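A Monday at the Staldale water plant

Print this page | E-mail this story
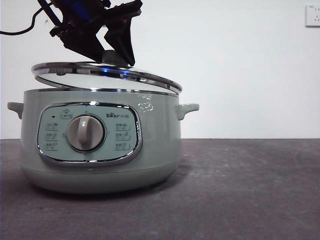

A glass lid raised just off a pale green electric pot.

STALDALE — The county opened the doors of its water treatment plant to residents on Monday, and I was glad to be one of the people who took up the offer. I have paid a Staldale water bill for a good part of my life and had never once been past the gate on Edside Road, so when the notice came with the October bill I called and put my name down that same afternoon.

Our group met in the front office, where county utilities director Olga Sepúlveda handed out hard hats and told us to watch the steps, which were steep. She has a pleasant, unhurried way of talking, and she needed it, because the questions started before we had left the room. Most of them were about rates. The county commissioners will vote later this fall on an increase of $6 a month for the average household, and there are plenty of opinions on it (I heard several in the parking lot).

The settling basins came first. They are much bigger than I had pictured, and very quiet, and the water moves through them so slowly that you have to find a leaf to follow before you can tell it is moving at all. Plant operator Ottó Sárközi walked us along the rail and explained how the river water comes in at the Cadton intake and what gets added to it on the way. After a hard rain upstream he may be out there half the night making adjustments, and he told us about one such night in enough detail that we fell behind schedule.

From there we went down to the pump room, which is loud. Two of the pumps date from when the plant was built, and Ms. Sepúlveda said parts for them have to be made to order in Prieto. Replacing both is the largest item in the work the rate increase would pay for, along with 165 old valves around the county that no longer close all the way.

Commissioner Consuelo Olmedo came along with our group, and I thought it was good of her to stay the whole time. Leire Manzano, who farms out past the Cadton bridge, asked her why folks on private wells should care about any of it. Ms. Olmedo answered that the same lines feed the fire hydrants and the school, and the two of them were still going at it, in a friendly way, when we got back upstairs for coffee.

I came home with a folder of charts and a better idea of what is under the road in front of my house — and I do still think the county could explain the bills more clearly.

The plant will hold one more tour before the vote. Groups are limited to 5 households, and sign-up is with Aitana Garrido at the county utilities office. Wear flat shoes.

Print this page | E-mail this story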